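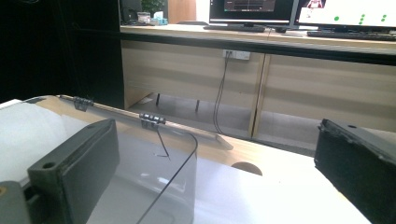

Osuren – fichas de dobragem de animação em português

O Osuren reúne fichas sobre quem deu voz a quem nas séries de animação dobradas em Portugal. Começou como uma lista pessoal de genéricos finais e cresceu muito mais do que eu esperava! Cada ficha liga uma personagem, um episódio e um ator ou atriz, com a fonte indicada ao lado.

Conteúdo

atores.csv – nome artístico, outros nomes usados nos créditos
personagens.csv – nome original, nome na versão portuguesa
papeis.csv – a ligação entre os dois, por episódio
notas.txt – dúvidas em aberto (leiam, é a parte mais divertida)

A versão atual cobre 19 séries e 11 estúdios. Em sete séries o elenco mudou a meio, e nesses casos há uma linha por cada voz, com o primeiro e o último episódio confirmados.

Codificação UTF-8, separador ponto e vírgula. Um campo vazio quer dizer «não sabemos». As canções ficam de fora por agora – o Aminu Danladi está a tratar delas num ficheiro à parte, previsto para julho.

Fontes

Genéricos, folhetos de VHS e conversas com quem lá esteve. A Noreen Ó Dubhghaill reviu os nomes japoneses e apanhou dois erros que andavam ali desde o início. Obrigadíssimo!

Correções são muito bem-vindas: abram um pedido com o episódio e a fonte.

Última atualização: 20 de março de 2019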